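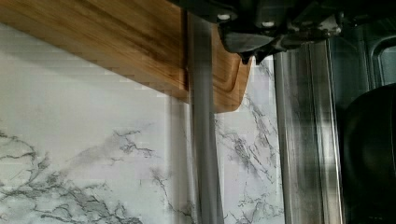 January 2011: bread, day 8

It rose! I came down in my socks before the heating was on, lifted the towel, and the dough was up over the rim of the bowl and pushing at the cloth. I said "oh, hello" out loud to it. Eight days of feeding that starter, and two flat gray bricks before this, and now a real dough with bubbles under the skin the size of peas.

I should write down what I did while I still remember. Fed the starter at breakfast yesterday and again after lunch, and kept it on top of the fridge where it's warmer. Mixed in the evening. Less water than last time, and I held back the salt for half an hour like Sherif told me to. Sherif Lamrani grew up over his uncle's bakery and he has been answering my panicky emails all week with great patience, mostly in one line. Yesterday's said "Stop poking it." So I stopped poking it and went to bed with the Stincombe library book (the one with the brown cover, due back soon, must renew).

Flour is from Badawi, the little grocery past the bus station. They sell it out of a big sack and it smells like a barn in August, in a good way. I'd been using the supermarket kind and I really think that was half my trouble. The man there asked what I was making and when I said my first sourdough he got all excited and gave me a handful of sesame seeds in a twist of paper, for luck. I forgot to put them on. Next loaf!

Shaping was a mess. The dough stuck to my hands, my sleeve and somehow the phone, because Mom called right in the middle of it and I answered with my elbow. She wanted to know about April and whether I'd be coming for the reunion, and I said yes, yes, I'll bring bread, and she laughed for rather a long time. She still remembers the year I made the cornbread. But I am bringing bread. I've said it now and I've written it here.

Baked it in the big pot with the lid on for 30 minutes, then lid off until it looked brown enough. When I took the lid off the first time I nearly yelled. It had opened up along the cut just like the pictures in the book — a proper ear on it, a bit lopsided, leaning left like a hat in the wind. And then the sound! I didn't know bread made a sound. You put it on the rack and it crackles, tiny little ticks, and it goes on for ages. I pulled up the stool and sat there listening to it with my coat on, because I was supposed to be leaving for Jondley to drop off the chairs. I was late with the chairs.

You're meant to wait until it's completely cool before you cut it. I waited 40 minutes, maybe less. The crumb was a tiny bit gummy in the middle, so fine, point taken, but the crust was dark and almost sweet, and with cold butter and too much salt it was the best thing I have eaten since we got back from the coast. I had three slices standing up. Then I took a fourth one next door and she had it with marmalade and said I could come again.

Things to try: a longer rise in the fridge, the sesame seeds, some rye. Sherif says rye is stickier and that I will complain. Probably! Also need a better knife, mine squashed the end slice.

Starter fed again tonight and back on the fridge. I've put a rubber band around the jar to see how far it climbs. It's been up there an hour and I've already checked it twice.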